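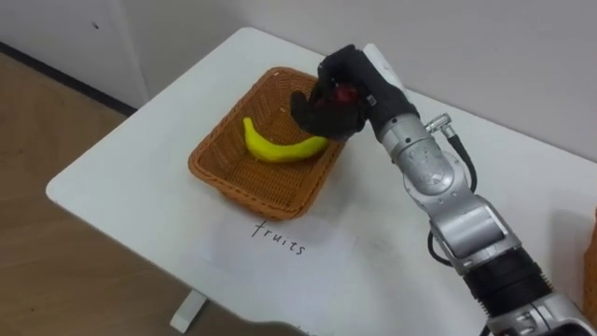

Fruit and baskets on the white table.

Home | Houses | Interiors | Interviews | Contact

Anahera Kerslake bought the old schoolhouse at Plarnska in 2017 and spent two years turning it into a place to live. She moved in last August.

"The roof was the first bill and the worst," she says. "I had budgeted for patching. The slates at the back came away in your hand."

The building has 82 square metres on the ground floor and a sleeping loft above the old cloakroom. Her architect, Orvokki Seppälä, wanted to keep the classroom as one room. Kerslake wanted a wall across it. They argued by email for a month.

"Orvokki won," she says. "I put up a curtain instead, and most of the time it's open." 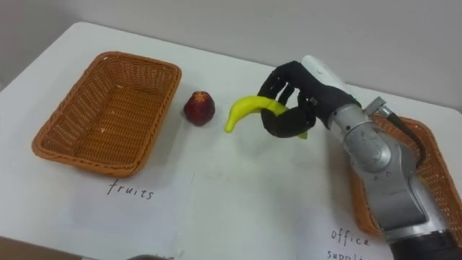

What did she keep from the school?

The floorboards, the coat pegs and the tall windows on the north side, which were taken out, repaired by a joiner in Stukov and put back with new putty.

The walls are lime plaster, left unpainted. It took three coats, with long gaps for drying, and the last was finished in October. Heating comes from a single stove and pipes under the kitchen floor.

"People ask if it's cold. The loft is fine. The porch is freezing and I've stopped caring."

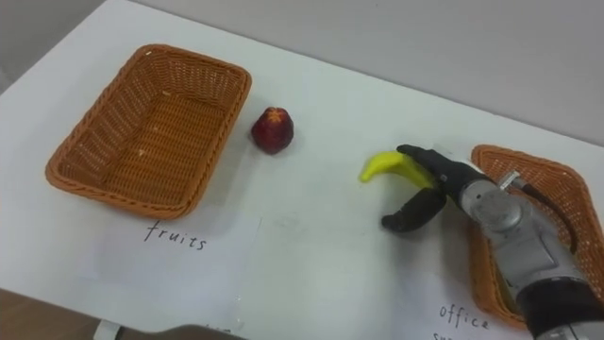 Seppälä remembers the heating differently, and says she asked for pipes under the whole ground floor until the quote came in.

Kerslake doesn't dispute it. "We had 2,351 left in the account that week. The kitchen got the pipes."

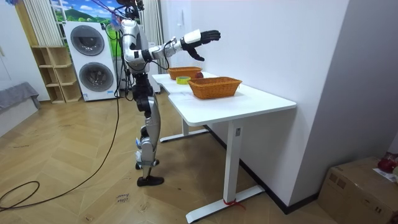
The garden

Outside there is still a good deal of tarmac. She has lifted a strip along the south wall and planted 24 currant bushes, with a pear at the end. The rest of the playground will wait until the drains are done.

Comments

Tegan Gilchrist: Did the lime plaster crack by the stove? Ours did.

Paora Goodwin: Lovely windows. Who was the joiner?

Ildikó Gulyás: I'd have built the wall.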